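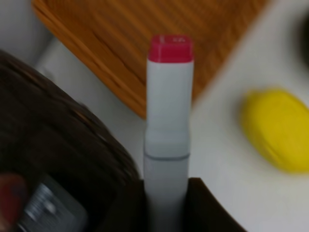
Marker with the red cap, stored cap up.

Numbering the cassettes

The collection stands at 142 cassettes, most of them recorded off the radio or in somebody's living room by my uncle Hernán Montoya. Until this summer they were filed by whatever he had written on the spine, which meant four different tapes called "Sunday" and one called "good one." I have now given each a number, and since two people asked how the numbering works I am writing it down.

The number is a plain running integer with no meaning attached. I tried a coded scheme first, with a letter for the genre, two digits for the year and then a sequence. It broke on the third tape, which has a church choir on side A and a soccer match on side B, and no year I could establish. Anything that can be wrong should stay out of the identifier. Genre, year and place go in the spreadsheet, where they can be corrected without touching the tape.

Sides are A and B as molded into the shell, even where the paper label has them reversed. On 13 tapes it does. I left those labels alone and put a note in the remarks column.

The number goes in two places: on the spine of the case and on the shell itself. Cases get swapped. Ruth Flores, who transferred a batch of her own a few years ago, numbered only the cases and had to play everything again to match them up. I write on removable paper labels and keep them well clear of the window and the edges of the shell, so that nothing can lift off inside the deck.

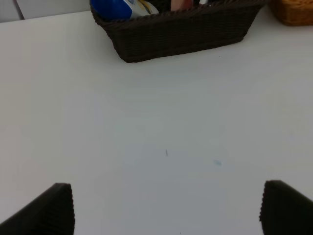

The spreadsheet has nine columns: number, side, tape length, tape type, noise reduction, text of the original label, contents, condition, remarks. The original label is transcribed exactly, misspellings included. Contents is what I hear when I play it. These two columns disagree often enough that merging them would lose information.

Noise reduction was the slow part. Very few labels mention it and the check box on the card is unreliable. My procedure is to play one minute of each side with Dolby B off and one minute with it on, and log "B," "none" or "unclear." I have a lot of "unclear." Valdis Pētersons suggested looking at the spectrum above 10 kHz, which helps with music and does very little for speech recorded across a room.

Condition is a single digit from 1 to 4. A 1 plays without attention. A 2 squeals or drags, a 3 has a detached or missing pressure pad, and a 4 has a break. I have not tried to repair any of the 4s yet. Replacement shells with screws are on order.

File names follow the tape number padded to three digits, then the side, so 027B.wav. Each side is one file, uncut, silence included. Track splitting happens on copies in a separate folder.

Next is azimuth, which I set by ear per tape and currently do not log. It probably needs a tenth column.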